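Do you love a slow morning and a bowl of something good? The Dastgate Breakfast Study would be so happy to have you - we're looking for 40 neighbors to keep a simple food diary for 3 weeks, starting in January.
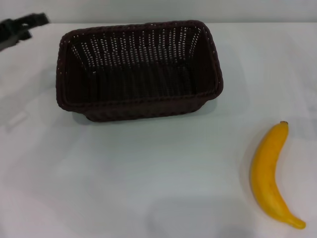
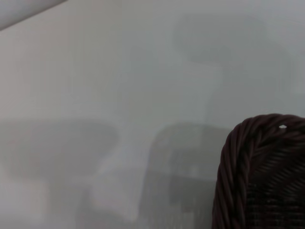
Dark brown woven basket, both photos; banana in the first.

You'll jot down whatever you ate and how hungry you felt by lunch (no judging, we skip meals too!). It takes around 25 minutes a week, and everyone who finishes gets a Bustov grocery card. Please sign up by 7/25/25.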